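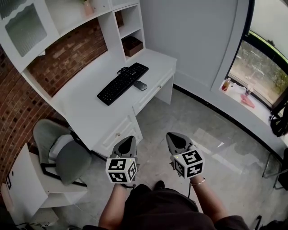
Nafula Magesa
Community moderator, Hametti owners' help

Search help topics Go
2 min read

Walking toy robot turns left when told to go forward

Posted by Kheri Mohamedi

My son has the Skorstead walking robot, bought second-hand in May with no box and no booklet. It works from the remote and does most of the dance moves, but on "forward" it drifts left until it meets the skirting board. It does the same on carpet and on the kitchen tiles. New batteries made no difference. I've tried the trim buttons on the remote, but they go back to the middle every time it's switched off. Is there a way to make the setting stick, or is a motor on its way out?

Dennis Inskip

Probably the motor. Mine went the same way and I gave up on it.

Kanini Lyimo

I wouldn't blame the motor yet. The trim is only saved if you hold both trim buttons for 2 seconds before switching off. You should get a double beep. If there's no beep, the robot is still in voice mode and ignores the command, so put it in remote mode first. 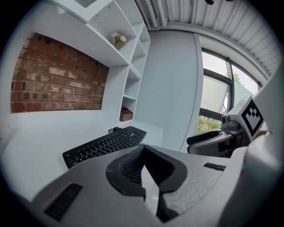

Once it's saved, walk it the length of a hallway and adjust one step at a time. Going by my own robot, one press is plenty between tests. If you run out of trim and it still pulls left, check the left ankle screw. They work loose and the foot tips outwards. Use a small crosshead screwdriver and stop when it's snug, as the plastic strips easily.

Rechargeables matter too. I use 2,000 mAh cells in mine. The old ones sag after a few minutes and the walk gets worse.

Rutilio Zavala

Agree about the ankle screw. Owino sell spare feet if yours is cracked, but ask which version they fit, as the early ones have a shorter peg. The version is stamped inside the battery cover.

Page last checked by Nafula Magesa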